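Print
E-mail

Leave the Dark Clothes for Last

By Iker Alcaraz
August 20, 2020

My mother folded laundry on the bed, my aunt folded it on the ironing board, and I folded it on the couch for most of my adult life, which meant I didn't fold it. I moved it from the basket to the couch and from the couch to the chair, and I wore it from the chair. I think a lot of households run this way, and I have come around to the view that the trouble is where we fold and what we fold first.

I managed the linen room at a small hotel in Tikerbridge for seven years. We handled almost 2,000 pieces on a busy weekend, mostly sheets and towels, and all of it was white. White flat goods are easy. You can see the hem, you can see the corner, and you can see a stain before it goes back on the shelf. Then the owners changed the staff uniform to a dark gray pullover, and the room slowed down. Ronaldo Malabanan, who could do a fitted sheet faster than I could do a pillowcase, would pick up one of those pullovers and turn it over twice looking for the neck.

Dark knit clothes hide their own shape. The seams are the same color as the rest, and so are the creases. A sleeve tucked underneath looks like part of the body. When people tell me they hate folding, I ask what they start with, and very often it is whatever was on top of the pile, which is very often a sweatshirt.

My first opinion, then, is that the light flat things should go first and the dark crumpled things last, by themselves, one at a time. Put the garment down on a plain pale surface with nothing else on it. Do not try to fold it yet. Find the neck or the waistband, find the two ends of the sleeves or legs if it has them, and pull it flat from there. 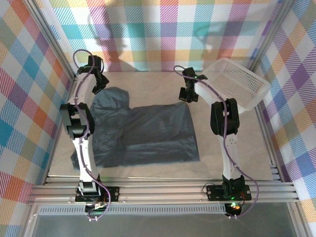

Dark gray on a pale floor, with the basket off to one side.

The surface matters more than people want to believe. A patterned bedspread is the worst place in the house to sort clothes. I like plaid, and I own plenty of it, but I would keep it on the walls and off the folding surface. Your eye has to separate the edge of the shirt from the lines behind it, and with a big load you are doing that over and over. If the bed is all you have, spread a plain sheet across it before you begin. At the hotel we had a long table painted off-white, and when the paint wore down to brown in the middle, people drifted to the ends of it without being told.

My second opinion is about baskets, and here I have lost some arguments. Danilo Dela Peña ran the linen room before me and believed in carrying the basket on the table, right at your elbow. I say it should sit beside the work. A basket on the folding surface takes up room, and it invites you to drop the finished pieces back into it on top of the unfinished ones. I do agree with him about the kind to buy. A plastic one with holes in the sides lets air through and rinses clean under the shower. The woven ones snag knits. I have two sweaters to prove it.

Dindo Umali, my neighbor in Jarilberg, thinks all this is too much thought for a chore. He rolls everything and says his drawers close fine. I have seen the drawers and they do close. Rolling is all right for T-shirts and for travel, but a heavy knit rolled up keeps the wrinkles it went in with, and it comes out looking slept in. I would sooner fold it in four and give it a shelf.

The other objection I hear is time. Laying a sweater out flat before folding it does take longer than grabbing it by the shoulders and giving it a shake – for one sweater. Over a full load I don't believe it takes longer at all. The shaken ones come out crooked, they slide off the stack, and somebody does them again.

I still have no table at home. I use the kitchen counter after supper, wiped down and dried, and I do the towels first. The gray things wait in the basket on the floor until the counter is clear again.

Print
E-mail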